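**November, notebook 3, gripper build, finger pads again**

Started a little after 4 p.m. and got a lot further than I expected. The new magenta pads are on both fingers and I love them already! The old flat ones would slide along anything with a curved side, and these ridged wedges have some give in them, so the tip can fold a bit around an edge before it starts pushing the thing away.

Print notes, before I forget them again:

- Pad file is Cliveta rev 4. Ridges on the slant, closer together than rev 3.
- Slowed the outer walls right down and turned retraction nearly off. Stringing between the ridges went from awful to something I can pick off with tweezers.
- Pale gray mounts are unchanged. Left and right are mirrored parts, so label the bag this time (I put two lefts in it last month and spent an evening blaming the screws).
- Dark gray backing on the inner side glued well. Clamp it overnight, no shortcuts.

Servo side: closed position now reads 524 on the Eynon board and fully open reads 1,123. The old range had the tips pressing into each other at the bottom end, and the motor hummed the whole time it was shut. With the new stop it goes quiet as soon as it arrives. Very satisfying. I set the speed limit to 40 for now, and that goes in the config file, not on the command line, or the next person will get the default and jump out of their chair.

Round tables are a good test for the view, too. The lens bends everything so hard that a straight edge tells you very little, but a round top with both fingers reaching in over it gives a quick feel for whether the mount is level side to side.

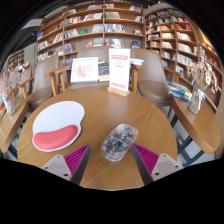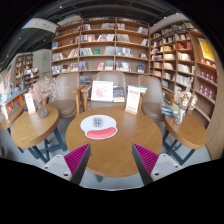 *Both fingers in view over the round table, mouse pad on top. The clear container is in the first one only.*

Things I want to try with the pad and the container:

The mouse pad should be a fun one. It's flat with a thick wrist rest along one side, so my plan is to go for the wrist rest, squeeze gently and drag before lifting. If that doesn't work I'll hang one corner over the table edge and come at it from the side. Rounded corners on the container could go either way. I'd close across the narrow direction first, then try again with the wrist turned, and write down which angle slips.

Also worth a look: whether the magenta is too strong. It's great for finding the fingertips by color (the Prindum script picks them out with hardly any tuning), but the wrist rest is pinkish as well, and I can see the mask grabbing both. Cheap fix is to crop to the lower part of the picture. Better fix is to narrow the hue range and keep a saved copy of the old values. I'd like to do the better one, but the crop is two lines, so... crop first.

Storage: the shared drive under Brekness has 969 clips on it now and the folder names are getting silly. New rule from me, starting with my own stuff — object, then finger revision, then a number. No more "test_final_b".

Loose ends

- One mounting screw on the right finger needs thread lock. Blue, not red!
- Cable tie near the wrist is too close to the hinge. Move it up a notch.
- Spare pads: print two more pairs in the same magenta, then one pair in plain gray to compare for the color script.
- Try softer filament at a lower infill if there's any left on the spool. If not, I'll order some and keep going with what we have.
- Whoever has the small hex driver, please put it back in the blue tray.

Pads stay on the tool overnight. Backing glue gets another check in the morning before I raise the speed.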